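Coursework > Automation Project > Site Visit Reports

March
Submitted by: Project group 4, second-year automation

Report on the open day at the Kavanagh building, Berkomholm

1. Purpose of the visit

Our group is designing a small pick-and-place cell as the main project for this year. The mechanical part is mostly settled. The open question is how the gripper should be taught its movements. The open day at Brultura, in the Kavanagh building at Berkomholm, included a demonstration of hand-held grippers used to record manipulation tasks, and we attended in order to compare that method with the teach pendant we use in our own lab.

The visit lasted from 9:30 in the morning until shortly after 2. The group was split in two for the workshop tour and came back together for the demonstration.

2. The demonstration

The tool is a two-finger gripper without an arm. A person holds it by a handle, closes the fingers with a trigger, and carries out a task at a table. A camera on the tool records what happens at the fingers. The recordings are later used to train a controller for an arm that carries the same type of fingers. The staff call one complete recording of a task an episode, and we use that word below.

The task was to pick up a part, turn it through a quarter turn, and put it down inside a marked area. The presenter gave 200 episodes as the normal minimum for a task of this kind. More are needed if the parts differ in size or if the table surface is changed between sessions. Each episode starts with the fingers open and nothing between them, so that the software has a fixed condition from which to cut the recording.
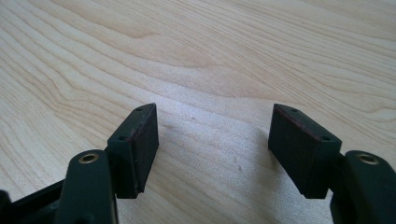
The second point of interest was the finger opening. It is not measured by a sensor on the trigger. The software estimates it from the camera view, and this means that the fingers must stay visible through the whole episode. Visitors who tried the tool tended to tip it forward until a part hid one of the finger tips. The presenter marked these episodes as rejected on the spot.

Members of our group recorded 24 episodes in total. The software accepted 21 of them. Two of the rejected ones were too fast at the moment of release, and one was started with the fingers half closed. The accepted episodes took between six and eleven seconds each. Our times became shorter toward the end, but the paths became less smooth, and the presenter recommended working slower than feels natural.

3. Finger design

We looked closely at the fingers because ours have been the weakest part of the project so far. The ones on the demonstration tool are lever arms of dark plastic with a brass bushing in each. The pad block is a separate piece with screw holes, and a thin contact pad lines its inner side. According to the staff, the pads are treated as a wearing part and replaced on a fixed schedule.

Our own fingers are printed in one piece with the pad surface included. When the surface wears, the whole finger has to be printed again, and the opening has to be recalibrated. We have done this three times since the start of the project. Our pivot holes are also plain printed holes with no bushing, and the play in them is large enough to feel by hand.

4. Workshop tour

The tour covered the assembly area and a test bench for the Catden feeder, a vibrating feeder that Brultura builds for small parts. The bench runs a feeder for 53 hours without a stop and logs every jam. We asked whether the camera recordings could be used to detect jams as well. The answer was that a simple light barrier does this more cheaply, and we accept that this is true for our cell also.

5. Consequences for our project

The pendant remains our main method. Our cell handles a single part in a known position, and collecting episodes for it would take longer than programming the positions by hand. We will, however, make the following changes:

- Redesign the fingers with a screwed-on pad block.
- Press brass bushings into the pivot holes.
- Begin every test run from the fully open position and log it.

The bushings have been ordered. The finger drawings will be revised first, and the clearance between the pad block and the part tray must be checked again, as the new block will be four millimeters wider than the present one. If the tray has to be moved, the program positions for the outer row will have to be taught again.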